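07/06/2020

I have spent most of my working life at the Reltarer canteen, and for a good part of it I was the person who cleared up after everyone else, so I come to this subject with opinions already rather warm from the oven. When Villitz put a robot arm on the clearing bench last August, there were 44 of us on the rota, and I think every one of us had a theory about what it would mean (mine changed from one tea break to the next).

What I didn't foresee was how much of the talk would be about crumbs. A person sweeping a table hardly knows she's doing it. She tips the dustpan, gives it a little knock against the bin, spots a bit of biscuit she's missed and goes back for it, all while telling you about her sister's wedding. Ask her to explain it to a machine and she has to think, perhaps for the first time in years, about how clever her own hands are. I found that rather lovely, and I still do!

But I'd be a poor friend to my colleagues if I stopped there. Four of them now spend their mornings setting out the bench and putting things right, and they're paid at the old clearing rate, although the work asks more of them and leaves far less room for chatting. If the firm wants their knowledge it should pay for it, and put it in writing before the next bench arrives. I'd like them to have a say in the pace as well, and a proper turn at other jobs, because six hours of watching an arm reach for a dustpan is a long old shift, however fond of it you become.

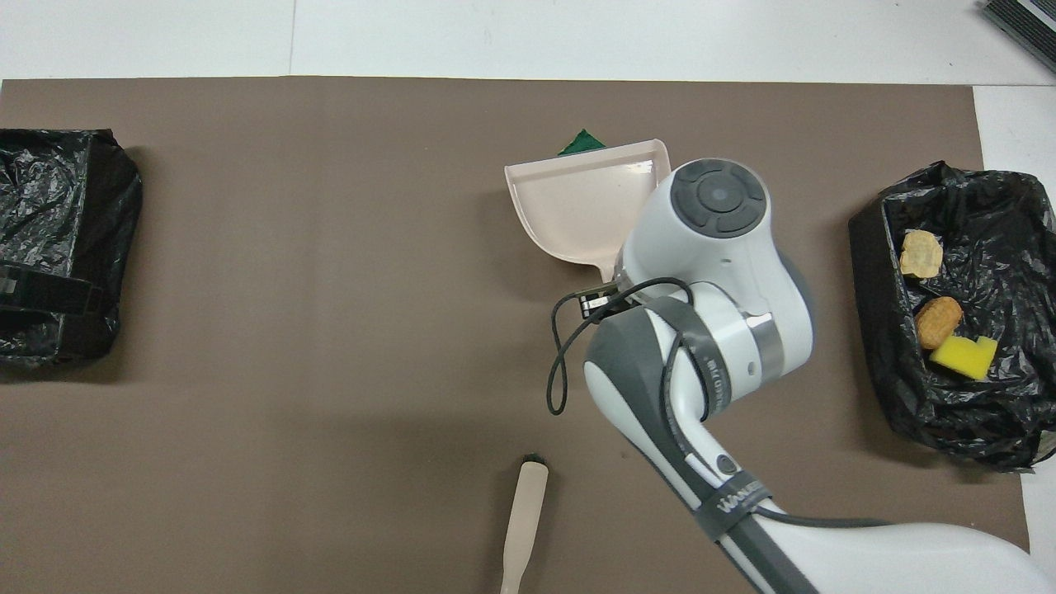

Oda Lunde agrees about the pay but would put the turns at other jobs first, and thinks two hours at the bench is plenty for anyone.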